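インドロウ双手セル

インドロウ双手セル（インドロウそうしゅセル、英: Indlow two-hand cell）は、ディステンステッドの共同工房に設置されている、机上での手作業を対象としたロボットセルである。指の曲がる黒いハンドを二つ使い、白い天板の上で小物をつまむ、押さえる、持ち替えるといった動作を行う。工房では単に「双手」と呼ばれ、英語の作業記録では cell 2H と略される。

ロボットの紹介記事では動作の内容に紙幅が割かれることが多いが、このセルの面白さのかなりの部分は手入れのほうにある。指の零点を合わせ、指先のパッドを拭き、リンクのねじを締め直し、手首のカメラの向きを戻す。こうした作業の手順が最初の立ち上げ以来ずっと書き継がれていて、読み物としても実に充実している。本項では主に設置、日常の手入れ、修理について述べる。

目次
1 名称
2 構成
3 設置
4 零点合わせ
5 指先の手入れ
6 リンクとねじの点検
7 手首カメラ
8 ケーブル
9 主な不具合と修理
10 記録の付け方
11 他のセルとの違い
12 関連項目

名称

「インドロウ」はセルの架台を設計した工房の名で、ハンドの製造元ではない。ハンドはプラマッハ（Pramach）の系列に属し、制御箱と配線の標準はヴェスタゴー（Vestergaard）式と呼ばれる方式に従っている。三つの名前が混ざるため、古い記録では同じ装置が「プラマッハの手」「ヴェスタゴー配線の台」などと書かれており、台帳を検索するときに苦労する。現在の台帳では番号1706に統一されている。

和名の「双手」は、二つのハンドを左右の腕として固定的に扱わず、それぞれ独立した「手」として調整することから付いた。もう一方の手が何をしていても、片方だけを外して整備できる。設計上の要点はここにあり、保守のしやすさもほとんどこの一点から来ている。

構成

セルは大きく分けて、作業台、二つのハンド、それぞれのハンドを支える腕、手首に付く小型カメラ、制御箱からなる。

ハンドは親指に相当する指と、それに向かい合う指を備える。各指は短い節をリンクでつないだもので、根元の駆動部が引くと節が順に曲がる。節どうしの位置関係はリンクの長さで決まるため、途中の節だけを単独で動かすことはできない。一見すると不便に思えるこの仕組みが、保守では大きな利点になる。調整する場所が根元に集まっているので、指先を分解しなくても動きの癖をかなりの程度まで直せるのである。初めて触れた人がたいてい驚くのもこの点だ。

指先には交換式のパッドが付く。パッドは滑り止めと緩衝を兼ね、消耗品として扱われる。外装のケーシングは内部の駆動部を覆うもので、こちらは擦れても機能に影響しないため、傷があっても交換の対象にならない。

腕と作業台の関係は、天板の上面を基準面とすることで管理されている。床からの高さは700ミリメートルで、架台の脚の調整ねじで合わせる。天板の高さが変わると指先の届く範囲も、カメラに映る範囲もいっぺんに変わるので、整備の最初に確かめる値である。

設置

設置は作業台の水平出しから始まる。水準器を天板の四隅と中央に置き、脚を回して合わせる。このとき一度に大きく回さず、対角の脚を少しずつ交互に回すのがインドロウの流儀で、手順書にもそう書かれている。四隅が合っても中央がたわんでいれば、天板の裏の受けを締める。

次に腕の台座を固定する。台座のボルトは最初に全部を手で締め、その後に対角の順で工具を使う。固定後はハンドを付けずに腕だけを動かし、可動範囲の端で何かに触れないかを見る。ハンドを付けるのは、この空動作が済んでからになる。

ハンドの取り付けは二人で行う。一人がハンドを下から支え、もう一人が手首のねじを入れる。コネクターは差し込む向きが決まっており、合わないときに力を入れるとピンを曲げる。曲がったピンは細いピンセットで起こせるが、二度目に曲げると折れることが多い。立ち上げを担当したオレクサンドラ・コヴァルチュク（Oleksandra Kovalchuk）の作業記録には、「入らないときは一度手を離し、コネクターを目で見る」という一行がある。現在の手順書にもこの文がそのまま残されている。

通電は制御箱、腕、ハンドの順に行い、切るときは逆にたどる。初回の通電ではハンドの速度を最低に設定し、全指を開いた状態から半分だけ閉じ、また開く。ここで異音がなければ設置は終わりで、零点合わせに移る。

零点合わせ

零点合わせは、各指を完全に開いた位置を制御側に覚えさせる作業である。電源を入れるたびに行う簡易なものと、指を分解した後に行う本式のものがある。

簡易な零点合わせは自動で、指がゆっくり開いて止まり、その位置が登録される。作業者は指が途中で止まらないことを見ていればよい。ただし、パッドに異物が噛んでいると、開ききらない位置が零点として登録されてしまう。朝の最初の把持が妙に弱い、あるいは指が閉じすぎるというときは、まずこれを疑う。

本式の零点合わせでは、指の根元に調整用のゲージを差し込み、指をゲージに軽く当てて位置を登録する。力の加減が要で、強く当てるとリンクのわずかな遊びが片側に寄り、零点がその分ずれる。手順書は「紙一枚が抜けるが、抜くときに重い」当て方を求めている。言葉にすると頼りないが、何度か試すと指に伝わる感触がはっきり分かり、誰がやってもよく揃う。測定器を増やさずにここまで合わせられるのは見事というほかない。

親指は最後に合わせる。親指の動きは向かい合う指の位置を基準に決めるため、先に合わせるとやり直しになる。

指先の手入れ

パッドの表面には細かな凹凸があり、ここに埃や扱った品の粉が入り込む。凹凸が埋まると見た目にはきれいでも急に滑るようになる。手入れには毛の柔らかいブラシと、水で湿らせて固く絞った布を使う。溶剤は使わない。パッドの素材が白っぽく変質し、表面の凹凸が早く丸くなることが分かっているためである。

拭く方向は指の付け根から先端へ向けて一方向とし、往復させない。往復すると、取れた粉をブラケットの隙間に押し込むことになる。拭き終えたら、指を閉じずに開いたまま乾かす。

パッドの交換は、ほぼ700時間の把持動作を目安とする立ち上げ当時の規定から始まり、現在は時間で区切らず、表面の状態で判断する方式に変わった。判断の基準は単純で、斜めから光を当て、凹凸の影が見えなくなった部分が爪の幅を超えたら替える。明るい部屋では見分けにくいので、小さなライトを天板すれすれに置いて照らす。この見方を覚えると、どの作業がパッドのどこを減らすのかまで読み取れるようになる。

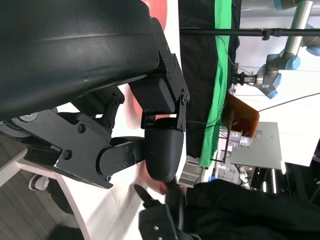
リンクとねじの点検は、双手セルの保守で最も手間がかかり、最も効果の大きい作業である。指を動かす力はすべてリンクを通るので、ねじが一本緩むだけで指先の位置が変わり、把持の再現性が落ちる。手首側から近寄って見ると、斜めに伸びる角ばった黒い板に暗い色のねじが三本入り、その端に銀色の丸いピボットがあり、隣の丸みのあるリンクには小さな十字穴のねじが並ぶ。点検ではこのように頭の形や大きさの違うねじが混じることを前提に、工具を先に揃えてから手を付ける。十字穴に合わないドライバーを当てると、一回で穴をなめる。小さいねじほど力の入れすぎに弱く、板の先端に近いものは指先で回せる細い柄のドライバーで締めるのがよい。

点検は決まった順序で進む。まずハンドの電源を切り、指を手で軽く揺すって遊びの大きさを確かめる。遊びが大きい指には色付きの輪ゴムを掛けて目印とし、全部の指を見終えてから該当する指だけを締め直す。見つけるたびに締めていくと、前の指の感触を忘れて判断がぶれるからである。

次にピボットを見る。ピボットは回転の軸なので、普通のねじと同じ感覚で締めてはならない。締めすぎると指が重くなり、モーターの電流が増え、やがて過負荷の警告が出る。適正な状態では、支えを外した節が自重でゆっくり下がる。すとんと落ちるなら緩く、途中で止まるなら固い。

板どうしを留めるねじには緩み止めを薄く塗る。塗る量は、ねじ山の二山に行き渡る程度とされる。多いと隣のピボットへ流れ、固着の原因になる。緩み止めを塗った後は一晩置き、翌朝に電源を入れる。

締め終えたねじには白い塗料で細い合いマークを入れることがある。ただし、手首カメラから見える面には入れない。白い線が品物の縁と紛らわしくなり、映像を使う側から苦情が出た経緯がある。見える面のねじについては、台帳の図に締めた日と担当者の印だけを書き込む。

点検表は16項目からなり、指の遊び、ピボットの重さ、板のねじ、パッドのブラケット、ケーシングの合わせ目、手首の固定ねじなどを順に見る。慣れた作業者なら昼前に片手分が終わる。

手首カメラ

手首のカメラは、指先と天板を同時に見るために付けられている。取り付け位置が手に近いため、画面の大部分をハンド自身が占め、作業の対象は指の隙間から見えることになる。全体を見渡すには向かないが、指先がどこに触れようとしているかを知るうえでは抜群に優れている。

映像の向きは手首の姿勢に従って回る。手首が横を向けば机も壁も横倒しに映るが、これは故障ではなく、補正も行わない。向きを直すと指の位置が画面内で動いてしまい、指と対象の関係を比べにくくなるためである。整備の際に固定すべきなのは画面に対する指の位置で、机の位置ではない。

向きの調整には、指を半分閉じた姿勢を使う。この姿勢で指先が画面の所定の範囲に入るよう、カメラの固定ねじを緩めて傾ける。終わったら手首を一周させ、同じ姿勢に戻して指先の位置がずれないことを確かめる。ずれる場合はカメラよりも先に手首の固定ねじを疑う。

レンズの清掃には乾いた専用の布を用いる。パッドを拭いた布をそのまま使うと粉で傷が付くので、布は色で分けてある。

照明もカメラの調整に含まれる。白い天板は光をよく返し、黒いハンドは光をほとんど返さない。露出を天板に合わせると指の細部が沈み、指に合わせると天板が飛ぶ。双手セルでは、指の板の縁がかろうじて見える明るさを基準とし、天板の側は多少飛んでもよいとする。影が長く伸びる照明は嫌われがちだが、指先と天板の距離を影で読めるため、このセルではあえて完全には消さない。

ケーブル

故障の件数でいえば、ケーブルはハンド本体よりも多い。手首が回るたびに曲がるうえ、天板の縁や周囲の支柱に触れやすい。

ヴェスタゴー式の配線では、手首の手前に緩やかな輪を一つ作り、曲げを輪全体に分散させる。輪が小さすぎると一点に曲げが集中し、大きすぎると自分の指に引っ掛かる。輪の大きさは、手首を最も遠くまで回したときに輪がちょうど開ききらない程度とする。固定には面ファスナーの帯を使い、樹脂の結束帯は使わない。

点検では、腕をゆっくり動かしながらケーブルに手を添え、引っ張られる瞬間がないかを確かめる。目で見るよりも手のほうが早く分かる。この確認のときだけは腕を動かしたまま人が手を入れるため、速度を最低に落とし、もう一人が必ず停止ボタンに手を置く。

主な不具合と修理

指が途中で止まる。原因の多くはピボットの固着か、節の間に入った異物である。電源を切って手で動かし、重い場所を探す。力任せに動かすとリンクの板が反るので、固着していたらねじを抜いて節を外す。

指が震える。零点のずれ、あるいはリンクの遊びによる。零点を取り直しても収まらなければ、根元の板から順にねじを確かめる。

つまんだ品が回る。向かい合う二つのパッドの当たり方が揃っていない。パッドの片側だけが減っている場合は、減っていないほうも同時に替える。新旧を混ぜると摩擦が左右で異なり、かえって回りやすくなる。

ケーシングの下側に擦れが出る。手首を低く寝かせたときに天板や品物の縁をかすめることで生じる。機能上の問題はないが、擦れが急に増えたときは腕の高さの設定が変わった可能性があるので、天板の基準面を測り直す。傷を塗って隠すことはしない。次の擦れが新しいかどうか分からなくなる。

過負荷の警告が続く。一つのハンドだけに出るならハンド側、両方に出るなら制御箱側を調べる。二つの手が独立しているおかげで切り分けがきわめて速く、双手という設計のよさが最もよく表れる場面である。

大掛かりな修理としては、稼働2377時間で行われた片手の全分解が知られる。指の動きが日を追って重くなり、締め直しでも改善しなかったため、コヴァルチュクが根元の駆動部まで開けた。内部の歯車に異常はなく、原因は緩み止めの流れ込みだった。このときの記録には各部品を外した順に布の上へ並べていく方法が細かく書かれており、以後の分解はすべてこの並べ方に従っている。布には部品の輪郭が描き込まれ、戻し忘れがあればその輪郭が空いたまま残る。七月に行われる年次整備でも同じ布が使われる。

記録の付け方

記録は整備を終えたその場で書く。症状、見た場所、行ったこと、その後の動きの四つの欄があり、原因の欄はない。原因は後から別の紙に書き足す決まりで、思い込みが最初の記録に混ざらないようにする工夫である。

「異常なし」とだけ書くことは認められていない。異常がなければ、何をどう触ってそう判断したかを書く。このため記録には「親指、自重で下がる。音なし」「二番の指、昨日より軽い」といった短い文が並び、続けて読むと一つの手が少しずつ馴染んでいく様子がよく分かる。

他のセルとの違い

単腕のセルでは、整備のたびに作業全体が止まる。双手セルでは片手を外しても、もう片手でできる作業が残る。一方、片手だけの時間が長くなると左右の使用時間に差が付き、パッドやピボットの状態が揃わなくなる。これを避けるため、使用時間の差が開いたときはハンドの左右を入れ替える。入れ替え後は本式の零点合わせとカメラの調整が必要になる。

二指の平行グリッパーと比べると、調整箇所は明らかに多い。平行グリッパーなら爪の間隔と力を決めれば済むところを、双手セルでは節ごとの遊びまで見なければならない。それでも、丸いものと平たいものを爪の交換なしに続けて扱える利点は大きく、ディステンステッドではこの手間を承知のうえで使い続けている。

関連項目
ロボットハンド
リンク機構
零点調整
手首カメラ
緩み止め
ヴェスタゴー式配線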